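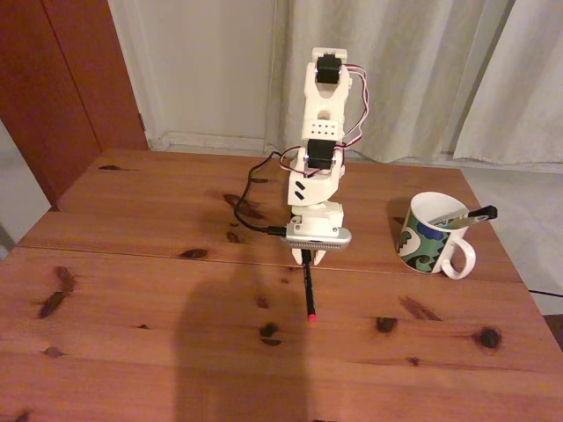
Black pen and patterned mug on the pine table.

Print this page | E-mail this page

Adeck pine desk: your questions

What do I clean the top with?
A damp cloth and a drop of washing-up liquid. Wipe along the grain, then dry it.

Can I put hot mugs on it?
Use a coaster. Heat leaves pale rings in pine — oil will hide most of them, but not all.

How do I get pen ink off?
Blot it first and don't rub. Ballpoint usually lifts with a little white spirit on cotton wool.

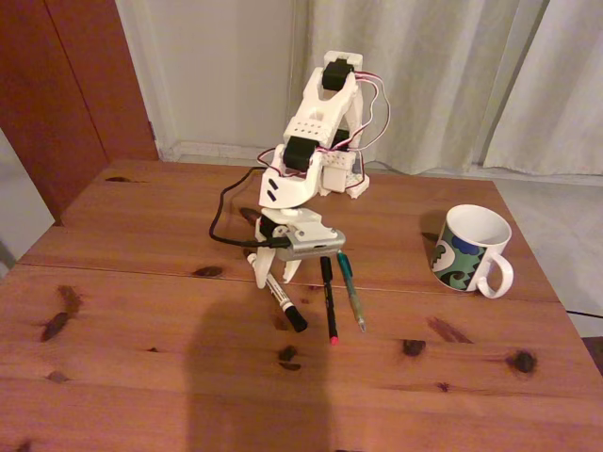

Marker is harder. Let it dry, sand lightly with 158 grit paper and re-oil the patch. Leave it for 30 minutes before wiping off what hasn't soaked in.

Are the knots a fault?
No. Every top has them and they darken with age.

Where do I get more oil?
Ask Chanida Prasertsri at the Munora shop and quote part 3080. Tins are 100 ml.

Print this page | E-mail this page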